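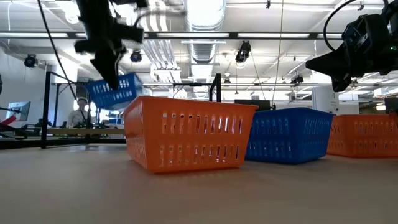

Figure 3. Slotted plastic baskets in two colors, orange and blue.

3.2 Container type and moisture loss

The second part of the study compared moisture loss in shelled walnuts held in open containers at the Carkow and Pustska storage sites. Growers in both districts use whatever containers are at hand, and the share of open wall area differs widely between them. We grouped containers into three classes: solid-walled, slotted (the general type shown in Figure 3), and mesh. Color was recorded but not used as a factor, as all lots were kept in the dark.

Each lot weighed 500 g at the start. A total of 246 lots were prepared, of which 203 were kept for analysis. The remaining lots were dropped because of insect damage or missing weight records, mostly at Pustska, where the store was opened more often than planned during August. Lots were weighed at the same hour each day on a bench scale and put back in the same shelf position. Shelf positions had been drawn at random before filling.

Moisture loss followed the expected order, with mesh containers drying fastest and solid-walled containers slowest. The gap between slotted and mesh containers was small in the first week and closed almost fully after that. Solid-walled containers behaved differently: the top layer dried at a rate close to that of the other classes, while the bottom layer lagged well behind. Mixing the lot by hand removed most of this difference, but also raised the share of broken kernels.

Fill depth had a stronger effect than wall type at both sites. Shallow lots in solid-walled containers reached the target moisture content before deep lots in slotted ones - a result that agrees with the earlier shelf trials of Barros and Matos. We therefore treat fill depth as the main factor in the model of Section 4 and enter wall type as a correction term.

Air speed at shelf height was measured with a Hadeser vane probe. Readings at Carkow were steady. Those at Pustska rose sharply whenever the loading door was open, and these periods were marked and left out of the fit. The Mamani drying equation was fitted to each lot separately, with 1,000 bootstrap samples used to set the limits on the rate constant. Fitted values by site and container class are listed in Table 5.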